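Hustulby away, and a long drive home

Quick one tonight because I've got work in the morning and I've already had two coffees I shouldn't have. But I said I'd write up every away game this season so here we are.

Left at ten past eight. Rain the whole way up. Kagiso drove, I did the music, and we argued about whether a hooker should ever kick in open play (no). Got there with half an hour to spare, which never happens, so we walked round the ground and had a bacon roll each. Good roll. Bit pricey.

Hustulby's pitch slopes. If you've not been, it drops from the clubhouse end down to the road, and everyone who plays there knows you want to be running downhill second half. We lost the toss. So uphill second half, into the wind, great.

First twenty minutes were all ours though. Lineout going like a dream, Hendricks taking everything at the front (yes the same Kagiso, he drives AND jumps), and we went over in the corner from the second catch and drive. Missed the conversion. Then a penalty from in front, 8-0, and I thought, hello.

Then we stopped tackling. I don't know how else to put it. Their ten is a kid, can't be much past school age, and he just kept stepping back inside off his left foot and we kept buying it. Two tries in the ten minutes before the break, both from the same move, both under the posts. 14-8 at half time and it felt worse than that.

Second half was a slog. Scrum held up well — really well, considering we had a flanker propping from the hour mark after Higinio went off with his shoulder. More on that in a sec. We camped on their line for what felt like a week. Pick and go, pick and go, penalty, tap, pick and go. I was right behind it in the rain shouting like an idiot. Ref finally got bored of them coming in the side and sent one off for ten minutes, and from the very next scrum we spun it wide and scored. 14-13. Conversion from the touchline hit the post. The actual post!! You could hear it.

And that was that really. They kicked it long, we knocked on under it, they kept the ball for the last few minutes and booted it out. Lost by one. Losing bonus point, so not nothing, but I'd rather have had the post be an inch thinner.

On Higinio. He's ok. Went to get it looked at and it's not broken, just a bad sprain, he'll miss a couple of weeks at least. Serrano in a sling is a sorry sight and he's being very brave about it as long as somebody's making him tea. Get well soon mate.

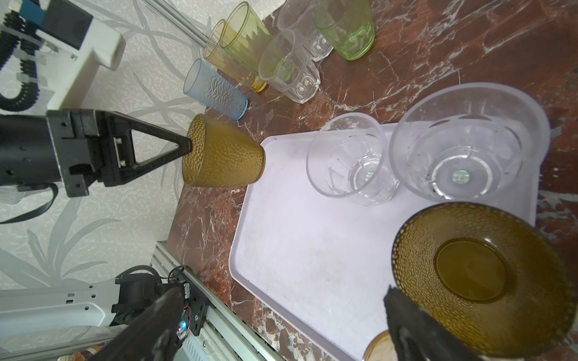 What it does mean is we're short at loosehead for Tusville next time out and I've no idea who plays there. Could shuffle the back row again but I don't fancy it for a full eighty, not against that pack. They shoved us all over the place last year. I'd bring one of the seconds up and let him learn the hard way, same as the rest of us did.

Other bits before I go to bed. We've slipped a place in the table, Iltilska won again so they're clear at the top and good luck to anyone catching them. Camacho lost at home, which helps. Training is at seven as normal, bring a proper set of studs because the bottom pitch is a bog already. And whoever left a boot in the back of Kagiso's car, left foot, size ten, it stinks, please come and get it.

Think that's evrything. My voice has gone and my coat is still dripping on the bathroom floor. Will try and do a better write up next time, hopefully of a win. Up the road we go again.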